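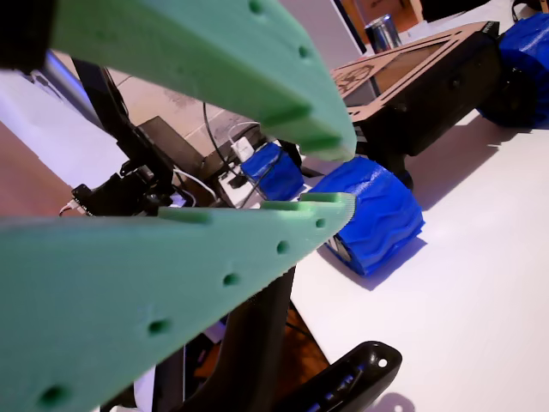

Quick one from the workroom. Rover's on the table – blue wheels, plywood-coloured top, still no name. Nelly wants Stira. Votes to her by July please.

## Bench notes

Paper bowl is for screws, not biscuits. Crumbs in it agian.
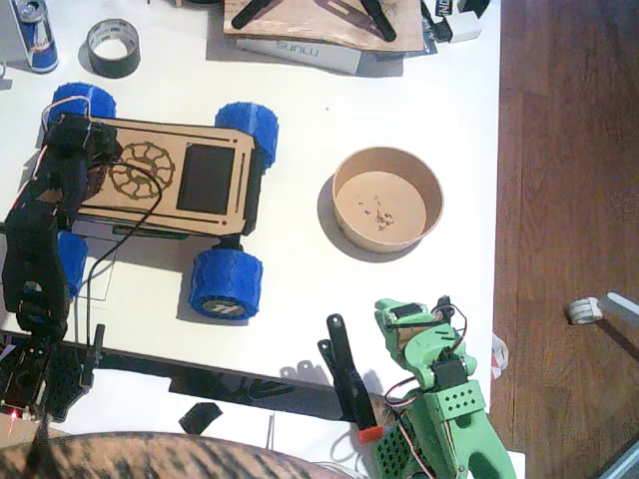

## Bits and tape

Black tape lives on the table now, next to the filament box. Put the roll back when your done. Wilson has ordered 800 screws from Groneck, so no more raiding the spares tin. 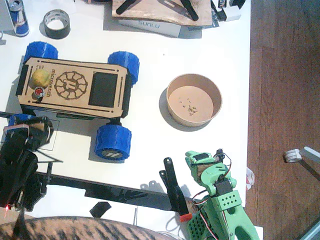 **Can I bring my own wheels to try?**
Bring a set of four and leave them with Consuelo, labelled.

Cables next – coil them loosely, 6 hooks going up by the door.

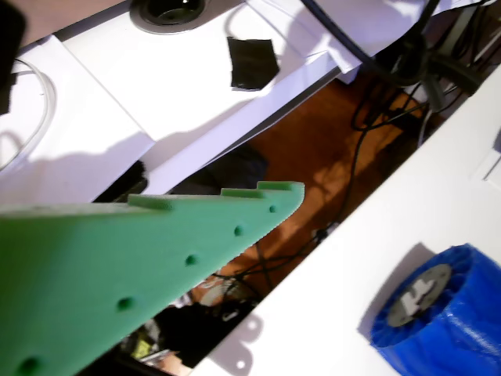 White cable, coiled on the desk.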